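8.11.23, von der Werkstattbank in Bundinau

Wer seinem Arm eine Aufgabe vormacht, ob mit der Hand am Handgelenk geführt oder per Fernsteuerung, der kennt das: Die ersten Durchgänge sind Murks. Meine waren es jedenfalls! Seit Januar habe ich 585 Vorführungen aufgenommen, und ein paar Sachen würde ich heute von Anfang an anders machen.

Tischdecke drauf. Ein helles Tuch, straff gezogen, fertig. Auf der blanken Platte hat mir die Lampe ständig reingespiegelt, und jeder heruntergefallene Klotz ist bis unter die Heizung gesprungen (da liegen bestimmt noch zwei). Falten stören mich nur dort, wo gestapelt wird, am Rand darf der Stoff machen, was er will.

Langsam anfahren, aber nicht stehen bleiben! Beim Zögern in der Luft zeichnet man das Zögern mit auf, und später zögert der Arm dann auch. Ich übe den Griff vorher ein paarmal trocken, ohne Aufnahme, mit einem Schluck Kaffee dazwischen.

Handführen oder fernsteuern? Fürs Grobe nehme ich die Hand, das geht flott. Beim Stapeln setze ich mich lieber an den Jomora-Griff, da ist mein Ellbogen nicht dauernd vor der Kamera. Nach 18 Durchgängen mache ich Pause, danach werde ich schlampig und muss die Hälfte wieder löschen.

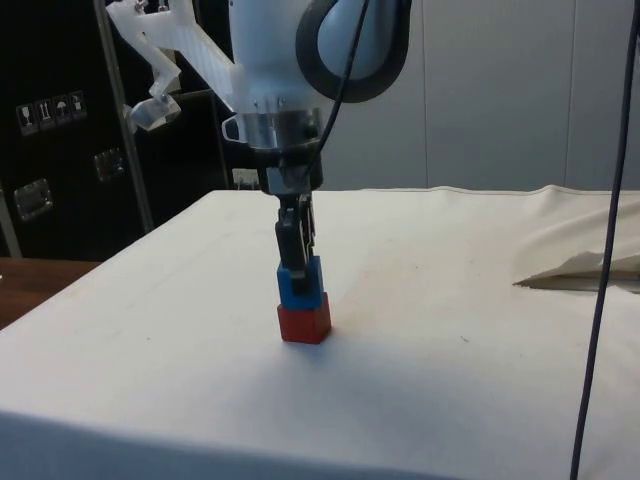
Blau auf Rot ist bei mir die Standardübung, und der heikle Moment ist das Loslassen. Erst absetzen, kurz Luft holen, dann die Backen gerade öffnen und senkrecht nach oben weg. Wer schon beim Öffnen zur Seite zieht, nimmt den oberen Klotz gleich wieder mit. Den unteren stelle ich jedes Mal ein bisschen anders hin, mal weiter vorn, mal leicht verdreht, sonst lernt der Arm bloß die eine Stelle auswendig.

Missglückte Versuche kommen bei mir in einen eigenen Ordner namens Kotian, fragt nicht. Und Kabel vor dem Start einmal mit der Hand durchgehen, ob sie genug Spiel haben. Nächstes Mal schreibe ich was zum Greifen von Geschirrtüchern, da bin ich selber noch am Fluchen.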